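Green grapes dropping off the bunch at a display table, hard glossy floor: how to cut down the strays?

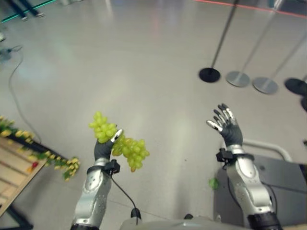 I look after the fruit table at a public exhibition hall in Prerkton. The hall runs demonstrations through February, with up to 900 visitors on a busy day. The fruit is real and gets handled a lot. Bunches are picked up, held by the middle, turned over and put back, and each time a few berries come loose. Some stay on the table and some end up on the floor.

The floor is light gray with a glossy finish. A pale green grape on it is hard to see from standing height, especially with the overhead lights on. I have stepped on one myself. The manager wants either a fix or plastic fruit, and I would prefer to keep the real fruit.

Present setup:

Table: light wood top, black frame leg, no lip of any kind. There is a garland of artificial yellow flowers along the edge, which I had hoped would act as a stop for anything rolling. It stops some of them.
Grapes: green seedless, bought in the afternoon, kept in the refrigerator overnight in the bags they come in, put out at opening time and left out until closing.
Bunch size: whatever is in the bag. Most are large, with a long part that hangs down when the bunch is lifted.
Floor: swept before opening and after closing. Kelter gloss finish, reapplied by a contractor. I have no say in the product.
Barriers: posts on flat round bases. Loose fruit collects against the bases.

What I would like to know:

Is the loss due to the grapes, the storage or the handling?
Is there a treatment or variety that holds on to the stem better?
What is the correct way to clean a crushed grape off a gloss floor without leaving a dull patch? I have been using a damp paper towel and there is a visible mark afterward.

I can't put down carpet. I can change the table dressing, the fruit and the cleaning routine.

Yaqin Tan

Posted by stemside

The trade word for berries falling off the bunch is shatter. It has several causes, and you probably have more than one of them.

Water loss in the stem. The green framework of the bunch dries out much faster than the berries do. Once it turns brown and stiff, the small stalk holding each berry becomes brittle and a light knock will break it. Look at the stems when you buy. Green and flexible is good. Brown and wiry means the bunch will shed however you treat it. Price and berry size tell you very little about this.

Berry attachment. Some varieties hold poorly even when fresh. With seedless green grapes the berry often pulls away cleanly and leaves a short wet brush on the stalk. If your strays have a small open hole at the stem end, that is the type you are seeing. If they still have a bit of stalk attached, the stem is snapping and dryness is the more likely cause. Collect a day's worth and sort them into those two groups before changing anything. It takes a few minutes and tells you which problem to work on.

Weight. A large bunch held by the middle has one part bent up and over the hand and another part hanging. All the load goes through the main stem at the point of grip, and the berries under the hand are squeezed against each other. Those are the ones that come off when the grip is released. Cut the bunches down. I would go to 200 grams each, with a short length of main stem left at the top as a handle. Use scissors. Tearing a bunch apart loosens the berries on both sides of the tear.

Storage. Leave them in the vented bag in the coldest part of the refrigerator, away from the fan outlet. Do not wash them the night before. Water trapped in the center of the bunch leads to splitting and mold around the stalk, and a split berry is worse on your floor than a whole one. If they must be washed, do it in the morning, shake gently, and lay them in one layer on a towel until dry to the touch.

Time out of the cold. A full day on an open table is too long. Split the stock in two and swap at midday. Put the second lot out straight from the refrigerator, but wipe off the condensation that forms in the first minutes. A wet bunch is slippery to hold and gets dropped more.

I do not know of any spray or dip worth using on fruit that the public touches.

As to variety, red seedless types generally give me less trouble, and they are also much easier to see on a gray floor. If the color does not matter to the display, change to red or black and you have dealt with half of the visibility problem for the price of the same bag.

Posted by Molov Floor Care (retired)

I will take the floor part only.

A gloss finish is a thin polymer film over the floor. Grape juice is sugar and mild acid. The sugar causes the sticky patch and the acid can dull the film if it is left to sit. A damp paper towel moves the sugar outward in a thin layer and leaves it there, so the mark you see is most likely residue. Damage to the film looks different: it stays cloudy after a proper rinse.

Procedure for a crushed grape:

Lift the skin and pulp with a plastic scraper or a folded dry cloth. Work from the outside toward the middle.
Wipe with a microfiber cloth dampened with lukewarm water and a drop of neutral floor cleaner.
Wipe again with a second cloth and plain water. This is the step people skip.
Dry with a third cloth. Stand a wet floor sign there until it is dry.

Do not use vinegar, glass cleaner, anything with ammonia or a melamine sponge. All of them can take the gloss down. If the cloudy spot is still there after a rinse, tell the contractor and let them spot-coat it. Buffing it by hand will leave a ring.

For whole grapes, use a lobby dustpan and a soft brush, and do not use a dust mop. A dust mop rides over a grape and either crushes it or carries it along to the next set of barrier bases. Brush around each base by hand and tilt the post to check under the rim. If there are cables on the floor nearby, check along those as well. A round object rolls until something stops it, and a cable is high enough to do that.

Twice a day is not enough with real fruit. I used to look after a 482 square meter showroom with a snack counter, and the interval that worked there was once an hour in the zone near the counter, with the rest of the floor left on its normal schedule. Mark out that zone on your plan. A grape that falls from table height usually ends up within roughly six feet on a level floor, unless it gets kicked.

To find them, crouch and look along the floor toward the brightest light. On a gloss surface a grape shows a dark edge and a reflection from that angle. From above it shows almost nothing.

Posted by Xiong

Put a lip on the table. Half-inch square molding along the edges, double-sided tape, done. The flowers won't stop grapes. There are gaps under the leaves.

Or just use plastic ones.

Yaqin Tan

Thank you. I sorted one day's strays as stemside suggested. Most had the open hole at the stem end and only a few had stalk attached, so it looks like attachment and handling more than dryness. I have cut the bunches down to 200 grams and left a handle on each. Too early to report a figure.

The three-cloth method removed two of the older marks. One is still cloudy and I have reported it to the contractor.

To Xiong: the molding is a reasonable idea, but the tape has to come off the wood cleanly at the end of February. Is there a type you have used on a bare or oiled top?

Posted by Xiong

Not on oiled. Tape doesn't hold on oil anyway. Clamp it from below with small spring clamps, or use a shallow tray with a rim and skip the molding. Keep the flowers outside the rim so they don't hide anything.

Posted by stemside

Agree on the tray. Line it with a thin non-slip mat, the open mesh kind sold for drawers. It keeps loose berries from rolling inside the tray and lets air under the bunches. Wash it every evening, as the mesh holds juice.

With the hole-type strays, also check the temperature of your refrigerator. Berries that have been partly frozen near the back wall go soft at the stem end and come away with almost no pull. They look normal from outside. Squeeze one gently next to the stalk and compare it with one from the front of the shelf.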